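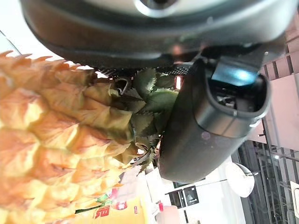

Pineapple on its side, from close in. Skin yellow to orange, darker along the edges of the scales.

August, 22:10

Weighed the pineapple before anything else: 1556 g on the kitchen scales, crown included. Colour is golden over most of the body, with paler cream and orange in places. Crown dark green and stiff, the leaf edges serrated enough to mark the inside of my wrist when I carried it in from the car. Smell at the base is sweet and faint. By my usual test (thumb, base, light pressure) it gives a little. I would cut it tomorrow evening at the latest. Apostolos says tonight. He was overruled on the grounds that there was a whole melon to finish first, and he finished most of it.

It came from Powell in Prustthorpe, along with the tomatoes, which I should not have bought as we still had some. The fruit there is stacked on open shelving by the door and gets the afternoon sun on one side, so I take from the back. The one I picked was the second I lifted. The first was lighter than it looked and had a soft patch under the crown.

Main job of the day was the sitting room. The table has been creeping towards the sofa for months and the gap had become too narrow to get past without turning sideways. Cleared the glass completely, took hold of the base on either side and walked it back 50 mm at a time until I could get by. The base is heavy for its size, all curved legs locked into each other, and it does not slide on carpet. It has to be lifted at one leg and turned about another. I put a folded towel under the lifted leg the last time and that helped.

Checked the level with the short spirit level once it was down. 2 mm out across the width, falling towards the window. Left it. The carpet will settle under the legs and I will measure again at the end of the month. Apostolos suggested putting the pineapple on its side on the bare glass as a test, his reasoning being that it would roll if the fall was serious. I pointed out that a pineapple is not round in any useful sense and has a crown at one end.

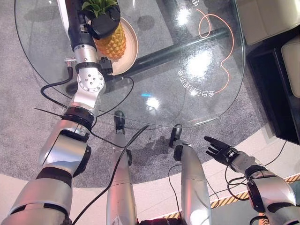 The other way up: standing on the round plate, crown at the top.

Upright on the plate is my preference. The plate has a raised rim, which catches anything that comes off the base, and the glass stays clean underneath. The base of this one was cut fairly square at the shop and it sits without rocking. Against it: the height. The whole thing is top-heavy with the crown on, and a knock from somebody sitting down would have it over. On its side it takes up more glass but has nowhere to fall. I have not decided. Apostolos wants it on its side because he thinks it looks like something in a painting.

Glass cleaning notes, as I will have forgotten by next time:

- Sokex on the top, two light passes. Wipe with the flat cloth, dry with the other one.
- Dry cloth only near the white print. I don't trust the print with anything wet.
- Underside needs doing as well. Lie on the carpet and use the torch.
- Do not lean on the curved end.

The print still annoys me. It reads backwards from where I usually stand, and I have looked at it for so long that I have stopped trying to turn it round in my head. Ailbhe tried from the carpet this afternoon when she came by to return the drill, and gave up after one line.

She also brought the measurements for her own doorway, 700 mm clear with the door off its hinges, and wanted to know whether a sofa like ours would go through. In sections, possibly. Ours is a Hivudell and came apart at the corner, and the back cushions were wrapped separately. I told her to measure the depth of the deepest section with the back on, then the diagonal, and not to believe the figure on the website. Ours was further out than I would accept for a piece of furniture at that price. She wrote it on her hand.
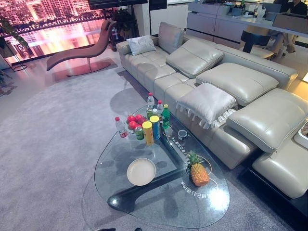 Sitting room, cream sofa and glass table. Pineapple on its side, plate empty.

Sofa: vacuumed along the quilted front of the seats with the narrow nozzle. Crumbs collect in the channels between the blocks and a brush only moves them along. Wiped the leather with a barely damp cloth afterwards, seams last. Seams are sound throughout. The black platform underneath shows dust more than the cream does, which I had not allowed for when we chose it.

Cushions: the small grey one to the far end, the white one with the tassels nearer the middle. The tassels have been combed out with fingers. I would not machine-wash that one again.

Red fruit into the clear glass bowl and the bowl to the back of the table, with the water bottle beside it. The tray of food was on the arm of the sofa again. I have said before that the arm is a poor surface for a tray, being padded, and have been told that it has never tipped.

Still to do:

- felt for the table legs, or something thinner than felt
- lower shelf in the hall
- ask Ailbhe for the torx set, which was with the drill when I lent it
- sharpen the long knife before tomorrow evening

Back of the knees sore from the floor. Bed at 22:45.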